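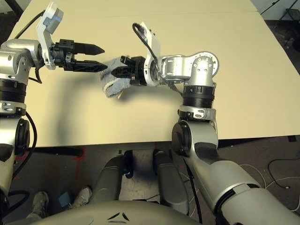
목재 판상재 폼알데하이드 방출 시험, 4월부터 새 절차 적용

가구용 판상재 시험기관 스코브스테드(Skovstead)가 파티클보드와 중밀도섬유판(MDF)의 폼알데하이드 방출량 시험 절차를 개정해 2024년 4월 6일 접수분부터 적용한다고 밝혔다. 개정안은 지난 2월 회원사 의견 조회를 거쳐 확정됐다. 시편 채취 위치, 절단면 밀봉 방식, 시험 전 보관 조건, 성적서 기재 항목이 바뀌며 등급 구분 기준값은 종전과 같다.

가장 큰 변경 사항은 시편 채취 위치다. 종전 절차는 원판 가장자리에서 일정 거리를 띄운 구역이면 채취 위치를 의뢰 업체가 정할 수 있도록 했다. 새 절차에서는 원판 한 장을 네 구역으로 나누고 각 구역에서 시편을 하나씩 채취해야 한다. 구역별 측정값은 평균과 함께 개별 값으로도 성적서에 기재된다. 스코브스테드는 열압 공정에서 중앙부와 가장자리의 수지 경화 정도가 달라 같은 원판 안에서도 방출량 편차가 생긴다고 설명했다.

시편 가장자리와 원판 가장자리 사이의 최소 거리는 200밀리미터로 정해졌다. 원판의 폭이 좁아 이 거리를 확보할 수 없는 제품은 접수 단계에서 별도 신청서를 내야 하며, 이 경우 성적서에 채취 도면이 첨부된다. 이미 재단된 상태로 유통되는 선반용 판재와 서랍 측판용 판재가 주로 여기에 해당한다.

절단면 처리 방식도 통일된다. 판상재는 표면보다 절단면에서 방출되는 양이 많아 밀봉 범위에 따라 측정값이 크게 달라진다. 지금까지는 알루미늄 테이프와 파라핀 가운데 하나를 고를 수 있었으나, 앞으로는 알루미늄 테이프만 인정된다. 테이프 이음부는 모서리에 두지 않으며, 기포나 들뜸이 확인된 시편은 재밀봉하지 않고 폐기한 뒤 같은 구역에서 새로 채취한다. 밀봉하지 않고 남기는 절단면의 길이는 시편 표면적에 비례해 산정하며, 계산식은 개정 절차서 부속서에 수록됐다.

시험 전 보관 조건에는 포장 규정이 추가됐다. 채취한 시편은 절단 후 2시간 안에 기밀 포장해야 하고, 포장 안에 다른 원판의 시편을 함께 넣을 수 없다. 멜라민 함침지나 무늬목을 접착한 제품은 표면재 부착일을 포장 겉면에 적는다. 부착일이 확인되지 않는 제품도 시험은 가능하지만, 성적서 비고란에 미확인으로 표시된다.

방출량 측정 자체는 소형 챔버법을 유지한다. 다만 챔버 내 공기 채취 시간은 60분으로 고정된다. 종전에는 예상 농도에 따라 시험원이 채취 시간을 조정할 수 있었다. 저방출 제품에서 채취 시간이 달라질 경우 검출 한계 부근의 값이 서로 비교되기 어렵다는 지적이 의견 조회 과정에서 제기됐고, 이를 반영한 조치다. 배경 농도 측정은 시편 투입 전과 제거 후에 각각 한 차례 실시한다. 두 값의 차이가 허용 범위를 벗어나면 해당 회차는 무효로 처리되고 챔버 세척 후 처음부터 다시 진행한다.

회원사의 반응은 품목에 따라 갈렸다. 파티클보드 제조사 시미아(Cimia)는 의견서에서 구역별 개별 값 공개에 찬성하면서도 재단 손실이 늘어난다는 점을 들어 두께가 얇은 제품의 적용 유예를 요청했다. 유예 요청은 받아들여지지 않았다. 대신 같은 생산 로트에서 나온 원판으로 두께별 시편을 나누어 채취하는 방식이 조건부로 허용됐다. 이 방식을 쓰려면 로트 번호와 열압 조건 기록을 함께 제출해야 한다.

사무용 책상 상판을 공급하는 샤르보노(Charbonneau)는 표면재가 양면에 접착된 완제품 상판에도 같은 채취 기준을 적용할지 질의했다. 스코브스테드는 완제품 상판은 이번 개정 대상에 포함되지 않으며 기존 완제품 시험 절차를 따른다고 회신했다. 상판에 배선용 구멍이나 홈이 가공된 경우에는 가공면을 밀봉하지 않은 상태로 시험한다. 가공면에 엣지밴드나 마감 부속이 장착되어 출하되는 제품은 출하 상태 그대로 투입한다.

접착제 업체 고마(Goma)는 수지 종류를 성적서에 표기하는 항목에 이견을 냈다. 초안은 수지의 세부 배합 계열까지 적도록 했으나 최종안에서는 요소계, 멜라민·요소계, 페놀계, 이소시아네이트계, 기타로 단순화됐다. 기타에 해당하는 제품은 폼알데하이드 성분의 첨가 여부를 별도로 표시한다. 표기 내용은 의뢰 업체의 신고를 기준으로 하며 시험기관이 수지 성분을 분석해 확인하지는 않는다.

기존 성적서의 효력은 유지된다. 적용일 전에 접수된 시료는 종전 절차로 시험하고 성적서 상단에 구 절차 번호를 표기한다. 구 절차와 신 절차로 발급된 성적서의 수치를 하나의 표에 나란히 실을 때에는 각 절차 번호를 병기해야 한다. 같은 제품을 두 절차로 모두 시험한 경우에도 두 값을 평균하여 표시할 수 없다.

수수료는 시편 수를 기준으로 다시 산정된다. 원판 한 장당 기본 요금은 그대로이며 구역별 추가 시편에는 할인 단가가 적용된다. 불합격 통보 후 재시험을 의뢰하는 경우에는 새 원판을 제출해야 하고, 남은 시편을 이용한 재시험은 허용되지 않는다. 시험기관의 장비 이상으로 무효 처리된 회차에는 비용이 부과되지 않는다.

개정 절차서와 채취 도면 양식은 스코브스테드 자료실에서 내려받을 수 있다. 현장 채취를 대행하는 업체는 변경된 양식으로만 시료를 접수할 수 있으며, 구 양식으로 제출된 시료는 반송된다. 합판과 집성재에 대한 절차 개정은 별도로 검토 중이고 적용 시기는 정해지지 않았다.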